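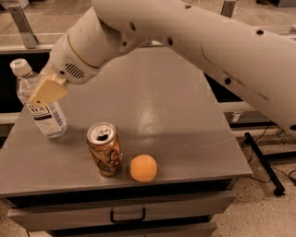 Bottled water is drinking water sealed in a container for sale, most often a plastic bottle small enough to hold in one hand. It may come from a spring, a deep well, a glacier-fed river or the same town supply that runs through the kitchen tap. Few everyday goods are so plain to look at and so varied in where they begin!

People carried and traded water long before there were bottles to put it in. Skins, gourds and clay jars all did the job, and a glazed jar with a tight stopper could keep water pleasant through a long trip. The bottled trade proper grew out of the European spa towns, where visitors came to bathe and drink, then wanted to take some of the water home with them. Glass was heavy and costly, and early bottles were often returned, washed and filled again.

Types and sources

Labels usually sort water by where it came from and what was done to it. Spring water rises to the surface from underground, or is drawn from the same body of water that feeds the spring. Mineral water holds dissolved salts picked up from rock, chiefly calcium, magnesium, sodium and bicarbonate, and these give each source its own flavour. Purified water has had nearly everything taken out by filtering or distilling, and some bottlers put a pinch of minerals back because very pure water tastes flat. Sparkling water gets its fizz from carbon dioxide, either natural or added at the plant.

The differences in taste are real and great fun to explore. Calcium can make water seem slightly chalky, sodium rounds it out, and a high bicarbonate level gives a soft, almost silky feel. Darmawan Siregar's guidebook Sasadura devotes 332 pages to the springs of a single mountain district, and his notes on the village of Jomside are a joy. He recorded two springs there, a short walk apart, with 1382 milligrams of dissolved solids per litre in one and far less in the other. Villagers favoured the first for drinking and the second for tea.

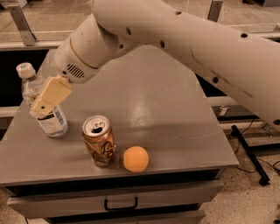
The plastic bottle

Most single-serve bottles are made from polyethylene terephthalate, or PET, a clear and light plastic that came into wide use for drinks in the 1970s. Each bottle starts out as a preform, a thick little tube that looks like a test tube with the screw thread already moulded at the top. The preform is warmed, stretched with a rod and blown out with air against a cold metal mould — all in a few seconds.

The ribs and curves on the sides add stiffness, so the walls can be kept very thin. Bottles for sparkling water need rounder shapes and often a base with several feet, as the gas pushes outward on every surface. Caps are normally made from a different plastic, which is sorted from the PET during recycling. Sorted and cleaned PET can be turned into new bottles, food trays or polyester fibre for clothing and carpet.

Storage

Sealed water keeps well in a cool, dark cupboard. Heat and strong sunlight can spoil the taste over time, and plastic bottles should be stored away from petrol, paint and cleaning products, whose odours may pass through the walls. An opened bottle is best kept in the fridge and finished within a few days.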